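Wrist view notes, August

Quick one this month, half the group is traveling and I'm typing between sim runs. Zubaida Siddiqui wanted the wrist camera result written up before everybody forgets what we did, so here goes.

Short version: we were feeding the policy a lot of wrist frames with next to nothing in them. Dropping most of those from training helped. Not a huge suprise maybe, but it helped more than we thought and it cost us almost nothing.

Longer version. Piden is our simulated kitchen and living room set, the one that replaced Plukavano last winter. Same arm, same parallel-jaw gripper, one camera riding on the wrist and one fixed in the room. The policy gets both views plus joint positions and predicts a short chunk of actions. All of that is unchanged. If you worked with Plukavano you can load Piden with the old config, just point it at the new asset folder.

What bugged Zubaida was the approach phase. Failures were bunching up there, before any contact. Arm heads off in a sensible direction, then drifts, then hangs. She pulled the wrist stream for a batch of failed rollouts and went through it by hand, and a lot of it was background color and fingers. The renderer has no walls past the furniture, so when the wrist points away from everything the camera gets flat dark teal and that's it. No texture, no horizon. The network can't get a position out of that, and we were still asking it to weigh that view the same as the room camera.

Then a few steps later something solid comes into view and the wrist camera is suddenly the best sensor we have. So the real question was how to let the policy know which situation it's in.
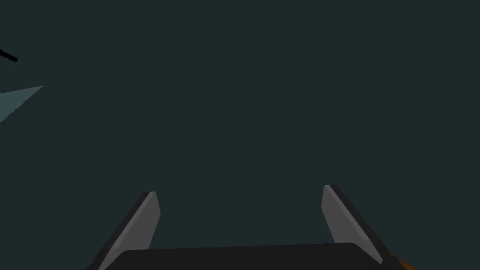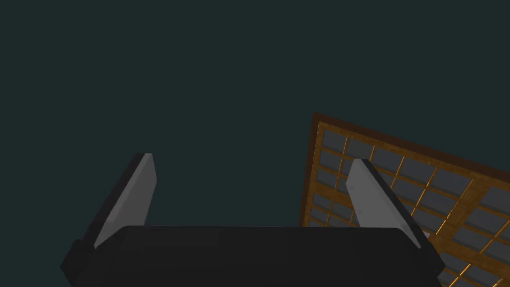 Wrist camera, Piden sim, gripper empty in both. Top: a near-blank view, slivers of something at upper left. Bottom: wooden lattice panel behind the right finger.

We tried two things.

First, a gate. Small head on the wrist encoder, outputs one number, scales the wrist features before they get merged with the room view. Trained end to end, no labels. Worked ok on easy tasks, collapsed on the long ones - the gate learned to sit near zero and stay there, so we lost the wrist view exactly when the fingers got close to things. Could probably be fixed with a better loss. We did not fix it.

Second, the dumb thing. Mask out the gripper (the mask moves with the fingers, we get it free from the simulator), measure how much of what's left is plain background, call that the blank score. Above a threshold, the wrist frame gets swapped for a learned "no view" token most of the time in training. Most, not all, so it still sees some real blank frames and doesn't panic at test time. No change to the network apart from the token.

Setup was 237 demos, split across pick, place and open-the-door type tasks, with 26 held back for checking. Then 185 rollouts per variant, same seeds for all three. Baseline, gate, blank score.

Blank score won. The gain was nearly all in the approach phase, which is what you'd hope. Hangs got rarer, and the drift thing mostly went away. Once the fingers are near the object the three variants look alike and I wouldn't read anything into the differences there. In some of the demos up to 75 percent of the approach frames scored as blank, so there was a lot of dead weight in there.

Things that didn't go well, or that we don't know yet:

Thin stuff. If just an edge or a corner of something pokes into view, the score says blank and we throw the frame out. But an edge is information! Zubaida thinks a lower threshold plus a few frames of history would cover it. Not tested.

Busy repeating patterns. Lattice and grid surfaces score as very full, fine, but one patch of a grid looks a lot like the next patch, so a full view isn't automatically a useful one. The score has no idea about this. We saw a couple of rollouts where the arm seemed to be off by one cell. Could be coincidence.

Real cameras. Nothing in a real room is one flat color, so the background test as written won't carry over. Van der Linden suggested a feature-based version, comparing the frame against a bank of uninformative ones. Sounds right, more work. Torel has the arm time booked next so it may end up being tested over there first.

Also the gripper mask. Forget it and the fingers count as content, which makes every frame look busier than it is. Cost me most of an afternoon. It is now on by default in the loader, please don't turn it off.

Code is in the usual repo, branch is called blankscore, readme is thin but the commands run. The gate version is there too if somebody wants to rescue it. Checkpoints for all three are on the shared drive, in the Piden folder, not the Plukavano one where I put them at first - if you grabbed them early, grab them again, the names are the same but the first upload was missing the token weights.

Next up is the threshold sweep, then the history version. If you have rollouts where the wrist view goes blank in the middle of a grasp and not on the approach, send them to Zubaida, she's collecting them. Raw streams please, no compressed video, the compression messes with the score.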